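Sorting fruit, and what the planner thinks it knows

I have been using Podside for a month now, and my opinion of it has gone from hostile to merely suspicious. For those who missed the September post: Podside sits between a language model and a motion planner. You give it an instruction, it picks out objects and places, and it writes a task plan that the arm then tries to carry out. The people who sell this idea like the word "understands." I don't.

My test is dull on purpose. There is a basket, a handwritten label, and some produce, and the instruction is "put the fruit where it belongs." The label says "fruits" because I wanted to see whether the text reader would choke on the plural. It didn't, in 84 tries, and I'll give it that much. 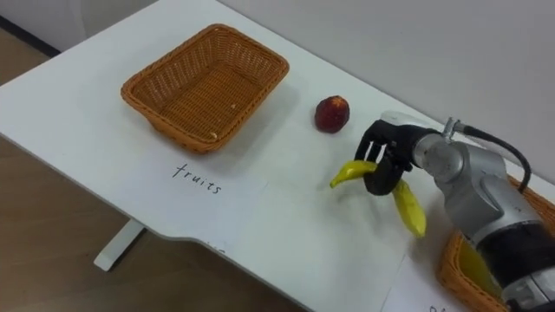 Banana in hand, red one still to go.

Where things get murky is the grounding step. Lempi Vuorinen asked me whether Podside was reading the label at all or just heading for the nearest container. Fair question, and the log doesn't answer it. It prints a line saying "target: fruits basket" with a confidence next to it, and that confidence was the same to two decimals whether the paper was face up or face down. I ran 50 trials with it face down. The plan changed in 16 of them. So the label does something, some of the time, and I couldn't tell you what decides it.

The other thing that bugs me is how "done" gets computed. Podside marks a place action complete when the fingers report open and the wrist is inside a box drawn over the target. There is no second look at the object. If a banana sticks to a finger and comes back out with the hand, the plan says success and moves on to the next item. I found this by reading the code (line 654 of the executor, if you have the same release), and the comment above it says "good enough for now." The Gormont stack I used before was slower and uglier, but it did re-run detection after every release.

I patched in a check that compares detections before and after. It costs a little under a second per item, and I think that's a bargain. My worry was the hand covering the basket at the moment the check wants its image, so I moved the check to after the retreat motion.

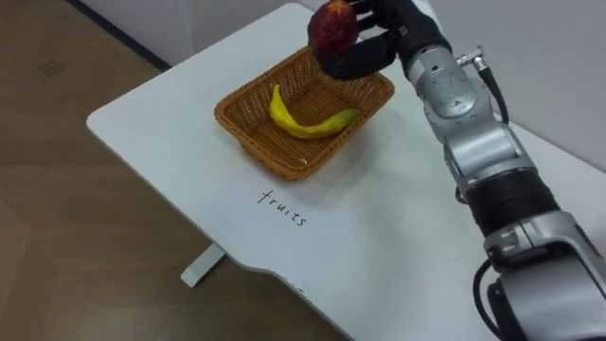 What I'd want before trusting it

A log that separates "I read this" from "I guessed this." One blended score is useless for debugging, and I suspect it's there mostly because it looks nice in a demo.

A real post-condition on every place action, on by default. My patch is up for anyone who wants it, though it assumes the Sollis detector and will need work if you're on Bangash.

And a way to make the planner stop and ask. Right now it always produces a plan — even when I type nonsense, it finds something to pick up.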